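Cable Contact Fault at the Drurnalside Bench: Gallery

Findings from the Hosgate computer disassembly cell, November

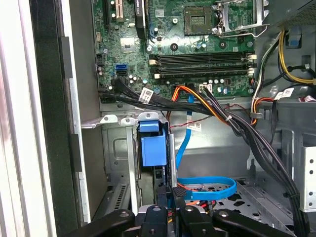
Gripper at the open tower, with the looped blue SATA cable beside the right finger. CPU socket and both RAM slots empty.

This page accompanies the incident summary issued by the Hosgate Equipment Recovery Program. It concerns a fault at the Drurnalside bench, where a robot arm removes parts from retired desktop computers before the metal is sent for recycling. No one was injured. The bench was stopped for ten days while the fault was reviewed.

What happened
During trial 429, the arm was instructed to withdraw from the lower part of a tower after a drive removal step. A cable caught on one finger of the gripper. The arm continued to rise, and the tower was pulled sideways across the bench before the operator pressed the emergency stop. The tower did not leave the bench. One drive connector was torn from its cable, and the gripper was taken out of service for inspection.

Cause
The review was led by Tudur Lewis, bench safety lead. It found that the force limit used for the upward move had been carried over from an earlier task involving bare metal panels. At 200 newtons, the limit was far too high for work near loose cables. The Vurnumeo control software recorded the rising load correctly but had no instruction to act on it below that value.

A search of 759 stored trial logs identified roughly 10 earlier moves with a similar rise in load. None had been reported, as the cable had slipped free each time and the trial was marked complete.

Changes now in force
Force limits are set separately for each step and must be signed off before a trial begins.
Loose cables are tied back or removed by hand before the arm enters the case. Power is isolated at the bench during this work.
Each tower is held in an Esposito clamp fixed to the bench.
Any unexpected load stops the arm and requires a written entry, including when the step is later completed.

Staff who notice cable contact during a trial should stop the arm and notify the bench safety lead before restarting.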